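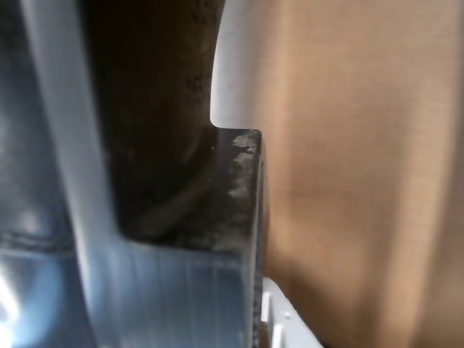

**Full house at the Kirnton open day**

Promport opened its robot hall in Kirnton to the public on 27 May 2022, and what a turnout! The door count stood at 963 when the last visitors left, well up on the previous open day, and the parking lot was full before lunch.

The big draw was the gripping demo at the back of the hall. Two arms ran all day, picking up odds and ends that people had brought from home: walnuts, keys, a toy bus, somebody's old wallet. The team had put a screen next to the table with a close-up view from right beside the gripper fingers, and that was where the kids crowded in (and plenty of parents too). Seen that close, a plastic finger easing up to a small object is oddly gripping stuff, and there was a cheer every time something lumpy made it into the tray.

Gleice Damasceno, who ran the demo, kept up a running commentary and let visitors choose what went on the table next. "People always want to give it the hardest thing in their pockets," she said. "Good! Those are the ones we learn from." By closing time the arms had made 1221 picks, dropped ones included.

Over by the loading doors, Palletti showed its box stacker, and the Yordanov workshop let visitors steer a small arm by hand with a pair of levers. The line for that one stretched past the coffee stand for most of the afternoon, and it's a lot harder than it looks.

A smaller evening session for school groups is planned for June, with room for four classes. Teachers can sign up at the Promport front desk.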